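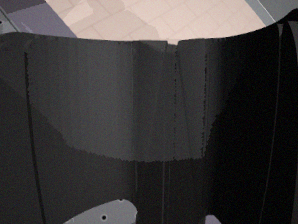
My brother-in-law forwarded me a press release in December with the subject line "finally!!" It was about Skonarero, a new compound that is supposed to knock out drug-resistant bladder infections. He knows I've had four rounds of antibiotics in two years and that the last one didn't do much, so it was a kind thing to send. I read it twice and then went looking for the paper, and I've been grumpy ever since.

The release says the compound "cleared infection in nine out of ten cases." Cases of what? You have to get to the second-to-last paragraph to learn that the cases were mice. The paper itself says so in the title. Somebody at Strobel, the company that owns the thing, sat down and wrote 600 words for the public and managed to keep the mice out of the first 500 of them.

I'm not against mice. You have to start somewhere. But I have the infection they're talking about, and I know what that headline does to a person at one in the morning with a heating pad.

So, the numbers. The lab screened 1594 compounds against a resistant strain of E. coli. Of those, 227 slowed it down at all. They kept cutting until they had 2 they liked, and one of those was dropped for hurting kidney cells. That's a decent piece of work and I'd have been happy to read a plain account of it. The mice were treated a few hours after they were infected, though. I don't know anyone who gets to a doctor a few hours after they're infected. I usually wait three days and hope.

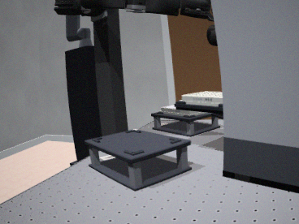
Torben Brinkmann, who leads the group, gave a talk online that is a lot more careful than his own press office. He says "early" so often that I started to like him. He spends a while on the screening, which was mostly done by machine, and if you've never seen a lab bench set up for that, it's duller than the movies: a pale gray tabletop full of rows of little round holes, and a low dark stand with raised tabs at its corners and nothing sitting on it. He also says they haven't tested it against strains from actual patients yet, only lab ones. That's not in the release at all.

Then there's the quote from Ezekiel Schumacher, described as an "independent expert," calling it a turning point. He may well be right. He is also on the advisory board of Flellus, and Flellus put money into the work, according to the fine print at the end of the paper. I don't think that makes him a liar. I do think it makes "independent" the wrong word, and I wrote to Strobel to say so. I got an automatic reply thanking me for my interest in Skonarero.

The release ends by saying human trials "could begin" at a hospital in Surkham. I looked for a registered trial and couldn't find one. Maybe it's coming - these things take time to show up. Could begin is a phrase I've learned to skip over, like "up to 70% off."

I told my brother-in-law thanks, and that it was mice. He wrote back "still, though." Fine. Still, though. I have an appointment with the urologist next month and I'm going to ask her about a longer course of the boring old drug, and whether they can run a culture first this time.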